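**Subject:** Re: [catinham-growers] Kļaviņa peppers: worth saving seed from?
**From:** Joris Bosman
**To:** catinham-growers

Zihan Duan wrote:

> Hi everyone,
>
> I picked up a packet of Kļaviņa at the spring swap and now have two very happy plants and a lot of questions. The packet only says "small red, hot, early." The pods are coming in now and I love them. Can I save seed from these and expect the same thing next year? They're growing right beside a row of sweet Lallau, and my neighbor told me I've ruined both.
>
> Also, how ripe do they need to be? Some of mine are red with the end still yellow or orange and I don't know if that counts as done. And is there any point in fermenting the seeds the way people do with tomatoes? I read three websites and got three answers.
>
> One more: what do you all do with the rest of the pepper? It seems a shame to cut them up just for the seeds.
>
> Zihan

Zihan, welcome to my favorite subject! I've grown Kļaviņa for a good long while over on the Wandedville side and I'm thrilled that the swap packets are still going around. The ones this year came from my plants, so if the label was thin on detail you can blame me. I was filling packets at the kitchen table at midnight.

First, you haven't ruined anything. The peppers you're picking now are exactly what they would have been if the Lallau were on the other side of town. Crossing only shows up in the seed, so the flesh you eat this year comes from the mother plant alone. People get told that hot peppers will "heat up" the sweet ones next to them, and that story will outlive all of us, but it's wrong for this year's crop. Next year's crop is another matter.

## Crossing, and how much to care

Peppers mostly pollinate themselves. The flowers have everything they need and a bit of wind or a shake will do the job. But bees love them too, and bees don't read labels, so with two kinds side by side you should expect some mixed seed. How much depends on your garden and the year. I've had rows that came up perfectly true and one sad row where half the "sweet" plants made my sister cry at lunch.

If you just want peppers for yourself, save the seed and see what comes. A Kļaviņa and Lallau cross could be really fun. If you want to bring seed back to the swap, please do one of these:

- Slip a little organza gift bag over a branch before the flowers open, tie it shut loosely, and give it a shake every morning. Once you see tiny peppers, take the bag off and mark the branch with yarn.
- Dab a bit of white school glue on the tip of a bud the evening before it would open. It sounds silly and works great. The bud pollinates itself inside and the petals drop later.
- Grow a plant in a pot and keep it on a screened porch until it sets.

I like the bags. The yarn matters more than you'd think, too. I once bagged a whole plant with great care and then picked it clean for salsa.

You can still do this now if your plants are flowering. Kļaviņa keeps blooming right up until the cold stops it, and a branch bagged this week has time to ripen if we get a normal fall. Pull the flowers that are already open and start with closed buds only.

## How ripe is ripe

For eating, a red pepper with a yellowish or orange tip is great. I think they're at their best right then, with a bit of crunch and a fruity smell that fades later on. Kļaviņa colors from the stem down, so the tip is always the last part to turn.

For seed, wait. Leave the pod on the plant until it's red all the way and has gone a little soft, even slightly wrinkled. The seeds keep filling out during that time. If frost is coming and you have pods that aren't quite there, pick them anyway and let them sit indoors out of the sun. They'll finish coloring, and the seed from those has sprouted fine for me, just a bit slower.

I keep a spot on the counter for the ones that are waiting. A basket is good if you have a lot, and a cork mat is handy for the odd one or two you want to keep an eye on. Give them air and don't pile them up. A soft spot on one will spread to the next one overnight in warm weather, so look them over when you make your coffee.

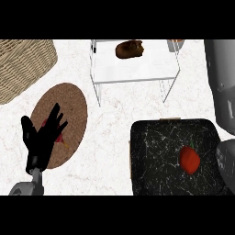
## Getting the seed out

No fermenting! Tomato seeds have that jelly around them and fermenting gets rid of it. Pepper seeds come out clean, and soaking them for days only gives them a chance to go moldy. I did try it both ways in the same year and the fermented batch came up patchy.

My routine:

1. Put on gloves. I know these are small and cute. Put on gloves. Then open a window.
2. Cut around the stem with a small knife and pull. On a ripe pod most of the seeds come out with the core in one go.
3. Rub the seeds off with your thumb onto a plain ceramic plate. Paper towels stick to them and you'll be picking off fuzz in March.
4. Throw out any that are brown or very thin. Good ones are plump and pale cream.
5. Spread them in one layer and leave the plate somewhere airy, away from the stove and out of direct sun. Stir them with a finger once a day. Glove on!
6. After a couple of weeks, try to bend one. If it snaps, it's dry. If it bends, give it longer.

Please don't use the oven, even on the lowest setting. Mine won't go below a temperature that would cook them, and I'd guess yours won't either. A food dehydrator is risky as well unless you can set it really low.

Once they're dry, they go in paper envelopes, and the envelopes go in a jar with a tight lid. Write the name, the year, and whether the branch was bagged. "Open, next to Lallau" is a perfectly good note, and it's a lot more useful to the next person than my midnight labels.

## How many plants to save from

This is where I get a bit carried away, so feel free to skip. You can keep a pepper going from a single plant and it'll be fine for years. They put up with that much better than corn or squash do. Still, I like to mix seed from several plants when I have the room, picking the ones that ripened early and didn't flop over.

Last season I finally counted, mostly out of stubbornness, after a friend claimed you couldn't supply a whole swap from one raised bed. I ended up with 2,406 seeds from that bed — enough for every packet on our table and plenty left to send to the Wandedville library. I put 20 in each packet. One big plant on the south corner gave 270 all by itself, and that's the one I've been bragging about. It had a crooked stem and looked terrible all summer.

If you're saving from your two, Zihan, take the best pods from both. Skip the very first pepper on each plant. On mine it's often stubby with hardly any seed in it, so I just eat that one standing in the garden.

## The rest of the pepper

Now the good part. You don't waste any of it! Once the core's out you've got a tidy little red cup, and there are so many things to do with a bowl of those.

My everyday one is a quick vinegar jar. Slice the flesh into rings, pack it in a clean jar with a smashed clove of garlic and a pinch of salt and sugar, pour over hot white vinegar, and let it cool before the lid goes on. It lives in the fridge. It's ready the next day and better the day after that, and the vinegar is wonderful on beans or greens once the peppers are gone. This is a fridge pickle only, so please don't leave it in the pantry.

They freeze well too. Lay the halves on a tray, freeze them hard, then tip them into a bag. You can grate one straight from the freezer over eggs or noodles, and the heat comes through very evenly that way. I also dry a few whole, but those are thick-walled enough that air drying doesn't work in our humid falls. Split them first or you'll get mold on the inside where you can't see it.

And if you end up with a mix of Kļaviņa and Lallau, roast them together with onions and blend the whole thing with a little oil. The sweet ones calm it down a lot. I had that on toast for most of last October and wasn't sorry.

## A few asks for the list

Does anyone on the Catinham side still have the older Lallau with the longer pods? Mine have been getting shorter and blockier and I suspect I let something cross in. I'd happily trade Kļaviņa seed for even one pod.

Also, if you grew Kļaviņa in a pot this year, please tell me what size. My potted ones stayed tiny and dropped flowers through the hot spell, and I can't tell if that was the pot or my watering. I was away for part of it and the hose timer had its own ideas.

Zihan, do send a note when yours are ready to cut open. If you'd like company, I've got spare gloves and too many plates, and I can be over on your side any morning after nine. Bring me one of the yellow-tipped ones, I've eaten all of mine.

Joris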